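Section 4: Setting up a club night in Skustotden
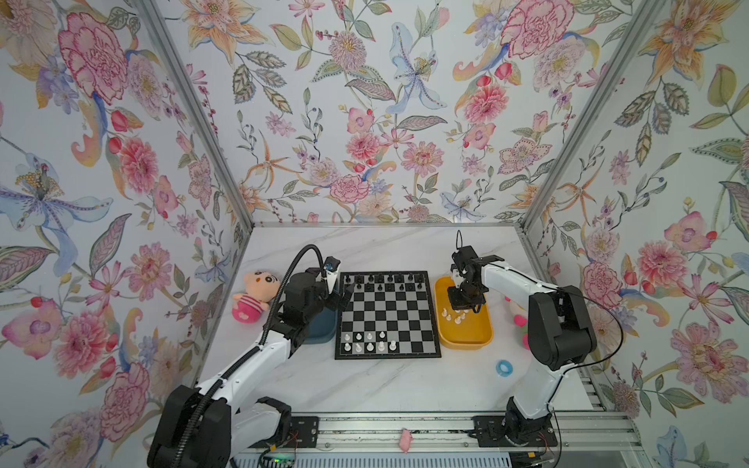

Fig. 4. Chessboard, both colors out.

Before you start: admin login, member list saved as CSV, 10 minutes. Old Narnex files won't load, convert first (see Section 2).

1. Open Skustotden. Click Events, then New Event.

2. Type a name. Keep it under 30 characters or it gets chopped on the pairing sheet.

3. Pick the format. Swiss for most nights. Round robin only if the group is small.

4. Import members. File, Import, choose the CSV. Check the rating column landed in the right place.

Note: blank ratings get filled in as 1000. Change by hand if you know better.

5. Set the max rating gap for round one. Default 200. Fine for Surncombe, Leemans likes it wider.

6. Clock settings. Minutes first, then increment. Hit Save before leaving the tab, it does not save on it's own.

7. Click Pair Round. Look it over. Swap two names by dragging one onto the other.

CAUTION: don't click Re-pair once results are in. Wipes the round. No undo.

8. Print the sheet. Landscape. Table numbers come out on the left.

9. Enter results as they come in. 1, 0 or the half key. Byes are filled in allready.

Late arrivals: add under Members, tick Half Point Bye, pair from round two.

Printer stuck or login locked: Abla Harb. Ratings questions: Sigita Stankevičius, not on club nights please.

Last changed 1 Apr 2022. Section 5 covers team matches.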